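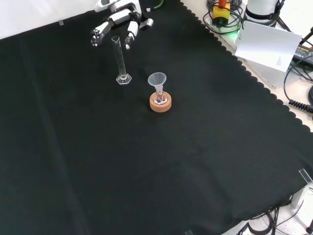 Cylinder and small flask on the black cloth.

15th February

Tinel fuel log work, continued. Goal this week is still to see whether the noon reports from the Borkska can be matched to the position data well enough to fit a speed loss curve for head seas.

Reloaded the February files first thing. The clock offset is back. Reports are stamped in ship's time and the position feed is in UTC, and the script was applying the shift twice on days when the clocks had been set back. Fixed in the import step. Old output files are wrong for those days, so don't use anything in the folder marked v2.

After the fix, 24 reports line up with a position inside 30 minutes. The rest have gaps in the feed, mostly in open water west of the shelf. I left them out for now and did not interpolate. Condori does interpolate in their version, which may be why their curve looks smoother than ours.

Wave data: using the hindcast grid, nearest point, no time averaging. Tried averaging over the full noon-to-noon period and the scatter got worse. Heading relative to waves is taken from course over ground, so strong current will throw it off. Need to go back and check the two legs through the strait.

First fit gives a loss of around 2 knots in the roughest bin. That bin is thin and I wouldn't quote it to anyone yet. Calm water end looks fine and agrees with the trial curve once draft is corrected.

Draft is a problem of its own. Departure draft is filled in every time, arrival draft only now and then. Where it's missing I carried the departure value through the whole leg.

Sesteris asked for the route comparison in the same format as before, one row per leg. Column names are in the readme. Wind columns should be true wind, not relative. I had them swapped in the draft table and have corrected it.

To do:
rerun the fit without the strait legs
ask the ship for arrival drafts
delete v2
plot residuals against days since hull cleaning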